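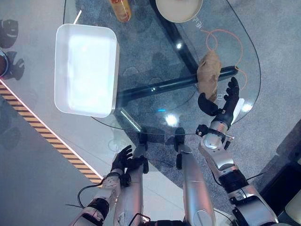 Cleaning a glass coffee table properly is one of my favourite small jobs, and I know how that sounds! You get such a big change for so little effort. The trouble with glass is that it shows you everything: what's on top, what's underneath, and every smear in between. With a clear top like mine you look straight through to the speckled grey carpet and the black support bar, so the glass has to be clean on both faces before it looks clean at all. Add a white tray, a plate, a bottle and a loop of orange cable and you've got five minutes of clearing to do before a cloth comes anywhere near it.

I've had glass tables for years, first a little square one from Talano and now this one with its rounded teardrop shape, and I've tried most of the methods going. This is the one I've stuck with.

What you need

2 microfibre cloths, one for washing and one kept dry
A bowl of warm water with a tiny drop of washing-up liquid
White vinegar and a spray bottle
A soft brush or the brush end of the vacuum
An old towel for the carpet

Keep fabric softener well away from the cloths when you wash them. It leaves a coating, and the coating ends up on your table. I use the Grulley cloths with the stitched border, but any flat, tightly woven one will do. The fluffy ones are lovely on wood and hopeless on glass.

Step 1: Clear everything

I do mean everything. It's so tempting to shuffle things from one side to the other and wipe round them, but you end up with a tide mark down the middle every single time. Lift things straight up and don't slide them, as a bit of grit under a tray will scratch. Plates go to the kitchen, cables get coiled and put in a drawer, and anything that lives on the table waits on the sofa until you're done.

Step 2: Dust first

Brush off the crumbs and dust while the glass is dry. If you go straight in with a wet cloth you'll make a thin grey paste and push it about — ask me how many times I did that before I learned. Get along the rim too, where fluff collects.

Step 3: Wash

Dip a cloth in the soapy water and wring it out until it's only damp. Start at the widest part and work towards the narrow end in overlapping strokes. On a rounded table it helps to go once round the outside edge first and then fill in the middle. Sticky rings need a minute with the damp cloth laid over them. Please don't scrape at them with a knife!

Step 4: The underside

Put the towel down, lie on your back and have a look up. The first time I did this I was horrified (and a bit thrilled, because it explained the cloudy patch I'd been polishing from above for weeks). Wipe the underside with the damp cloth, working along both sides of the support bar. Don't press upwards. Plenty of glass tops are just resting on pads, so check how yours is fixed before you start.

Step 5: Vinegar and polish

Mix 4 parts water to 1 part vinegar in the spray bottle. Spray the cloth, never the table, or the drips will run over the edge and into the carpet. Wipe once, then go straight over it with the dry cloth. I polish the top lengthways and the underside crossways, so if there's a streak left I can tell which face it's on. Such a good trick, and it works on windows as well.

Checking for streaks

Crouch down so that your eyes are nearly level with the glass and look across it towards a light. Ceiling lights are brilliant for this. Move your head slowly and watch the bright spots travel over the surface — any smear will show up as a dull patch or a rainbow edge.

Putting things back

Wipe the bottom of each thing before it goes down. Stick little felt pads under trays and bowls; I bought a bag of Kinent ones, item 759, in January and I'm still using them up. Leave a bit of glass bare if you can bear to.

For the week in between, a quick pass with the dry cloth is plenty. The underside can wait a month.

Next up: getting candle wax off a Chaturvedi brass tray without ruining the finish.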